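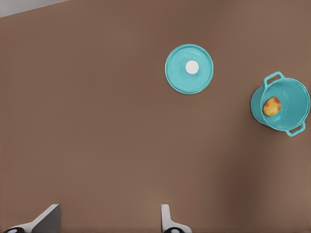 Young-sook Moon has steered the simulated arm at Sirkell through the pot task 51 times, and she still leans towards the screen at every try. "The knob is tiny from up there," she says. "You learn to come in slowly – then your hands just know!"

She works with a hand controller, eight goes at a stretch. Does she throw away the clumsy ones? "No, I keep plenty. If I miss the lid and try again, that's worth showing too." Her next task is stacking bowls, and she can't wait to start on Wednesday.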